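5.3 Working rules for the hand-held grippers in bedrooms

Read this before Section 6. The Altwood checklist calls a room "ready" once every box is ticked. Don't take its word for it.

1. Close the fingers fully, then open them fully. Do this 20 times on each unit before you enter the room.

2. Wipe both finger pads. A "self-cleaning" pad still needs wiping.

3. Agree with your partner on who moves first. Two grippers over one bed need one person giving the calls.

CAUTION: Keep your free hand away from the linkage. The guard described in the Fornemer leaflet covers the grip end only — it does nothing for the pivots.

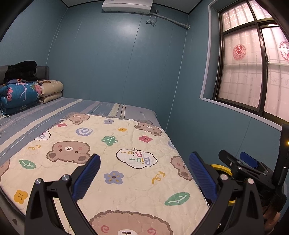 4. Check the bedding before you plan a fold. Rule 8 of the house standard says to "select a flat, plain surface," and I have yet to see a bedroom that offers one. Work with what is on the bed. A quilted mat with cartoon bears on it may be slightly wrinkled, and its zipper-like edge should be kept clear of the finger tips. Leave any folded quilts stacked by the wall until the mat is done.

5. Look for loose cables on or over the bed. Move them first.

NOTE: Dostberg's claim that a trained user needs no second check comes with no test data. Until some turns up, do the second check.

6. Log any dropped or snagged cloth by the end of the shift. Send the log to Ankit Prajapati.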